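From: Yevdokiia Symonenko
Date: August 14, 2019
Subject: Re: Levano hand grippers, anyone bought the pair?

On the Levano question:

> We're looking at the two-hand kit from Trominau. The
> page says fingers open wide enough for "household
> containers" and gives no number. Has anyone tried it
> on something bigger than a mug? Also, is the support
> any good?

We've had a pair on loan from Trominau and I've been pestering everybody at the bench with them, so yes! I mostly wanted to know about boxes too. The fingers go a good way apart, and a plastic food tub is no trouble if you come at it from opposite ends with one gripper each. Clear plastic under ceiling lights is a pain for any camera though, and I'd try your own tubs before you pay.

Things I'd grumble about: the cable always wants to be where your elbow is, and my wrist was tired after 4 sessions. The yellow tips are easy to keep track of when both hands are busy – I like those a lot.

Support was fine. I wrote on ticket 2908 about a stiff trigger and Hrynyshyn sent a new spring in 7 days, no arguing. Spare tips come from Naltedska and they want up to 400 for the full set with shipping, so ask for that in the quote.

Ours go back in October. Want me to measure the opening before then?

Yevdokiia
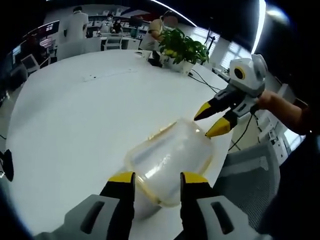
Both grippers at the plastic tub, big white table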